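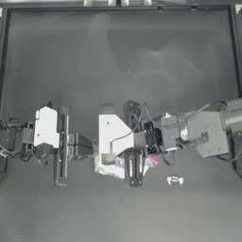
Ingeborg Schwaiger wrote to us after the last report that a dark matte surface was a brave choice, and she asked if we would not regret it when the first marks come. Her question was a fair one and I would like to start with it, before the money and the timetable.

The marks have come. On the dark grey surface there are faint lighter smudges and scuffs, mostly towards the back on the right side. They do not disturb the work. With the old glossy tops the light from the ceiling was thrown back in the eyes, and people complained of this every winter. With the matte tops we have had no such complaint until now. I still think the choice was correct, but I accept that we should have tested the cleaning before we ordered, and we did not do so.

Report on the renewal of the work tables, Bernen building, ground floor
Prepared by Urmas Šimkus for the Hartono fund

What was promised for this period

In the application we promised to replace the tops in the front room, to fix the tables into their frames so that they do not move when somebody leans on them, and to write down one common way of cleaning. We also promised to find out if the same solution can be used in the back room, where the floor is less even.

What is done

The tops in the front room are all in place. The frames are black, as agreed with Aurelia Bachmann, and the edges of the surface now lie closed against them. Before this, small screws and washers used to fall down behind the table and stay there until the big cleaning in summer. The working height was set to 80 centimetres. Two colleagues would have preferred it higher and for them we bought foot mats and raised one table, which was paid from our own budget and is not a part of this grant.

The delivery from Voletow was late by 4 weeks. The first plates arrived with the wrong depth, 65 centimetres, and they had to go back. Voletow took the cost of transport on themselves. I mention it only for the reason that the room was closed longer than we wrote in the plan, and some of the evening hours on Thursday had to be cancelled. They will be given again in the autumn.

Fixing the tables to the frames took more time than the installation of the tops. The holes did not match on one side and Uldis Lūse drilled them new. He advises that the bolts are tightened again after some months of use. We put this in the calendar for November.

The cleaning

This is the part where we are behind. We tried three ways. Water with a little soap leaves light streaks when it dries on the surface, and people then rub with a dry cloth, by which the matte finish becomes slightly shiny in that place. The cleaner from Jister, which the supplier recommends, takes away the smudges well but it has a strong smell, and in a room with few windows it is not pleasant. A damp microfibre cloth without any cleaner is enough for the daily dust and for fingerprints.

Our proposal is therefore the damp cloth at the end of each day, and the Jister cleaner once in the month, in the evening, with the door open. Scuffs are a different matter. Where something hard was pulled over the surface, the trace remains with every method. I asked Voletow if a repair paste exists for this colour. They answered that they will send a sample, and it has not yet arrived.

We also made it a rule that metal boxes are lifted and not pushed. The rule is written on a sheet by the door. It is followed better in the morning than in the afternoon.

The back room

Sigita Rozīte measured the floor in May. Between the door and the far wall it falls by 2 centimetres, more than the adjustable feet can correct. Either we buy longer feet, or the floor is levelled first. The second possibility is more expensive and it must be agreed with the owner of the building, to whom we wrote. I would ask the fund not to decide on the back room before we have this answer.

Money

The costs for the tops and frames stayed inside the approved sum. The cost of drilling and of the bolts was a little higher than planned, and the cost of transport was lower. We do not ask for additional money in this period. The invoices are sent separately by Aurelia Bachmann, together with the note from Voletow on the returned plates.

What we ask from the fund

We ask for your agreement to move the remaining amount for cleaning materials to the next period, so that we can wait for the sample of paste and buy the right quantity. We also ask if the inspection visit can be moved from September to October. By that time the cleaning will have been done in the same manner for a whole season, and Mrs Schwaiger can judge the surface by herself under normal use.

The next report will contain the result with the repair paste, the answer of the owner about the floor, and a price for the longer feet.

Urmas Šimkus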